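Polished concrete or timber for a mezzanine fitout?

cmelis
Posted Friday 9:14 am
We have a lease on the upper level of a former wool store in Livivthorpe and need to settle the floor finish before August. The existing floor is softwood boards over hardwood joists. The landlord will accept either a sand and recoat or carpet tile over ply. My main concern is footfall noise into the tenancy below. Has anyone measured the difference?
Corrado Melis

joist_hanger
Posted Friday 9:40 am
Carpet tile. Bare boards on joists with no ceiling isolation underneath will carry every heel strike. A finish coat does nothing for impact noise.

sikby_dave
Posted Friday 10:22 am
Disagree in part. Carpet deals with the sharp high-frequency end. The low thump is the joists flexing, and tile won't touch it. We did 80 square metres in Dultidthorpe with tile on ply and the people downstairs still complained. Resilient ceiling mounts fixed it.

cmelis
Posted Friday 11:05 am
There is no access to the ceiling below, so mounts are out. The boards are in fair condition and I would prefer to keep them visible. This is the level as it stands. 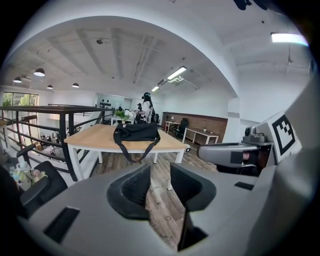
Mezzanine floor, with one of the light tables on white legs.

If we sand, the quote is $3,000 including two coats of water-based poly. Jansen quoted the same area in tile and came in higher once the ply was added.

joist_hanger
Posted Friday 11:31 am
Check whether that price includes punching the nails and filling gaps. It often doesn't. Old boards can also be too thin for another full sand. Lift one at a doorway and measure above the tongue. If you have less than 6 mm I'd stop there.

sikby_dave
Posted Friday 12:10 pm
6 mm is conservative. A light screen and recoat takes off very little. Agree on the nails though. Start at 80 grit if the old coating is sound, and put felt pads under the table legs.

joist_hanger
Posted Friday 12:18 pm
80 will clog on old wax. Test a corner first.

cmelis
Posted Friday 1:02 pm
Will lift a board on the stair side and post the thickness. Leaning towards recoat, with rugs in the walkways.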